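Risside Bottle Share: Frequently Asked Questions

Who can come?
Anyone 21 or older. Bring ID. Tickets are $30 and we cap each session at 234 people.

What do I need to bring?
One bottle or four cans of something you want other people to try. Beer, cider and mead are all fine. Please leave homebrew for the May session, which has its own table run by Defne Canpolat.

How big are the pours?
Two ounces. If you want more of something, wait until everyone at your table has had a taste.

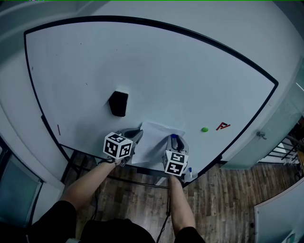 How does scoring work?
Nose, taste and finish each get a score from 1 to 5. Half points are allowed. Hand your card to Tomomi Arai before you leave. Late cards are not counted.

Can I see old scores?
Yes. The list has 1,275 entries, sorted by brewery. Email Adelino Neves for a copy.

Is there food?
Bread and plain crackers only. You can bring your own, but skip anything spicy or smoked until the scoring is done.

Can I get a refund?
Up to seven days before the session. After that you can pass your ticket to a friend.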